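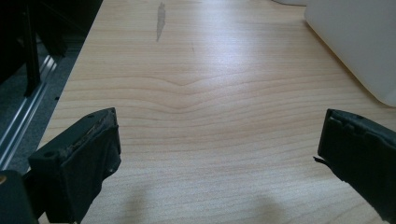

The Arneo open day is a yearly public event at which the Arneo robotics workshop demonstrates its hand-held grippers and the robot arms trained with them. It is held in September in the workshop's own rooms and is free to attend. The main part of the day is a demonstration of hand-guided recording, in which a person carries a gripper through a task while a camera mounted on it stores what it sees. The gripper has two black fingers that face each other across a wide gap, and the pads on their inner sides show the wear of use, with rough edges and frayed material. Visitors are allowed to handle the gripper after the demonstration has ended. The day also includes talks, a tour of the repair bench and a session in which a robot arm carries out tasks learned from earlier recordings.

Background

Arneo was started by Ngan-ling Cheung and Knut Dreßler, who had worked together on packing machines for Donix. Their first product was a motor-driven gripper for small boxes. It sold poorly, and the two turned to hand-held tools after Dreßler built a version without a motor, meant only for testing finger shapes. The tool proved useful for collecting examples of how people pick up, turn and put down everyday objects.

The first open day was planned as a private visit for staff from Tamuno, a maker of kitchen storage. Cheung opened it to people living nearby when part of the Tamuno group canceled. There was room for 200 visitors over the course of the day, and the places were taken before the doors opened. Later open days moved to a larger part of the building, and attendance at the most recent one reached 700.

Program

Doors open at 10 a.m. and the last group is admitted at 4 p.m. Visitors are taken through in groups, each led by a member of the workshop. A full round takes 2 hours, including a break.

The round begins with a short talk on how a recording is made. Lok-yiu Fung, who wrote most of the workshop's recording software, gave this talk at the early open days and later handed it over to Yao-tsung Chow. The talk covers how the tool's position is worked out from the camera pictures, how the opening of the fingers is measured and why a recording may be thrown out. Common faults are moving too fast, blocking the view with the free hand and starting before the software is ready.

The group then moves to the tables. A workshop member records a task from start to finish, and visitors may ask for it to be repeated more slowly. Tasks have included stacking cups, folding a cloth and putting lids on tubs. The recording is played back on a screen next to the table. Visitors who want to try the tool themselves put their names on a list and are called up during the break.

Work at the table

The demonstration tables have wood-grain tops. Chow has described the grain as a help to the software, which looks for small features that stay in place while the camera moves. Plain white tops were used at one open day and caused repeated loss of tracking - the demonstrators had to lay printed sheets on them before they could go on. Marks and stains on a top are left alone for the same reason, as long as the surface is clean enough to work on.

Lighting has been changed more than once. Bright lamps over the tables gave strong reflections, and the lamps were later fitted with covers. Soft shadows under the fingers are accepted, and the workshop keeps them in its recordings.

Each task starts with the fingers open and pointing toward the far end of the table. The demonstrator holds this position for a moment before reaching for an object. Objects not needed for the task are moved toward the back or the side.
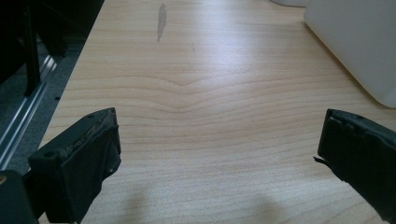 Sum-yee Kan wrote in the visitors' book that the slow repeat was the most useful part of the round, and that she had not understood until then how much of the work lay in letting go of an object cleanly. She asked for a longer session at the tables and a shorter talk. The talk was cut by 7 minutes the following year.

Robot session

The round ends at a fenced area where a robot arm repeats tasks learned from the recordings. The arm carries fingers of the same shape as those on the hand-held tool. Failed attempts are not hidden from the visitors, and the guide restarts the arm after each one. Dreßler has said that questions from the public are better after a failure than after a success.

Studiso, a software firm, has supplied the playback screens since the second open day. It does not take part in the demonstrations.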